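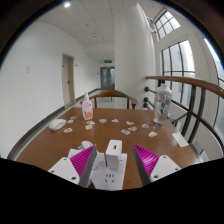
Standby Consumption of Small Plug Loads in Gorkden Hall

Home Reports Courses Labs Archive Contact

February
By Project Group 4, Building Energy Systems, Mangundap Technical College

1. Purpose

The project measured the electricity used by small appliances in Gorkden Hall while they were plugged in but doing no useful work. The residence is billed on a single meter, and the monthly statement does not separate lighting, laundry, kitchens and rooms. Earlier reports in this course estimated the plug load by subtraction. We wanted measured values for the smallest devices, where subtraction gives the largest error.

2. Equipment and method

Readings were taken with two Tronier plug-in meters borrowed from the measurements lab. Display resolution is 100 mW. Both meters were compared with the bench instrument before the first session and again after the last. The second meter read slightly high throughout, and its values were corrected by a constant factor.

Each device was measured in three states where they applied: in use, idle with the load attached, and idle with the load removed. A state was held for ten minutes before logging began. Refrigerators and the hall's network cabinet were left out.

The full log contains 2,498 readings. Of these, 1,512 come from bedrooms and the rest from the two shared kitchens and the study room. A subset of 725 bedroom readings was taken between midnight and 5 a.m. and is used for the overnight figures.
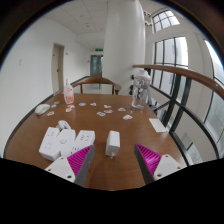
Figure 2. White power adapter on a brown wooden table.

3. Results

Phone and laptop adapters with the load removed gave the lowest values in the log. Many showed zero on the display, meaning only that the draw was under the resolution of the meter. We entered these as half the resolution step when calculating totals. Entering them as zero changes the bedroom total very little and does not change the ranking in Table 1.

Older audio equipment was at the other end. Two sets of powered speakers used nearly as much overnight as they did at low volume. Desktop monitors in sleep mode were low and consistent, but one model woke repeatedly when its video cable was left connected to a sleeping laptop. That monitor was logged for a second night and the behavior repeated.

Kitchen results were dominated by the microwave ovens – specifically by the clock display and the control board behind it. Cooking energy was much larger per minute, but the ovens were idle for most of the day.

4. Sources of error

The meters are least accurate at low power factor, and most of the idle adapters fall in that range. Supply voltage was not logged. Participation was by sign-up, so residents with unusual equipment may be overrepresented. Three sessions were shortened by a breaker trip in the east corridor on a Monday, and their readings were discarded before the counts in section 2 were made.

5. Recommendations

Replace the kitchen ovens on the normal schedule and include idle draw in the purchase criteria. Ask residents to switch off powered speakers at the wall. We do not recommend a campaign about unplugging phone chargers. A repeat of the overnight series with a finer meter would settle the values now entered as half a step.

Related reports
Corridor Lighting Schedules in Gorkden Hall
Heat Loss Through Single-Pane Windows, Jundine Building
Comparing Dryer Cycles in a Shared Laundry
Calibration Notes for the Tronier Meters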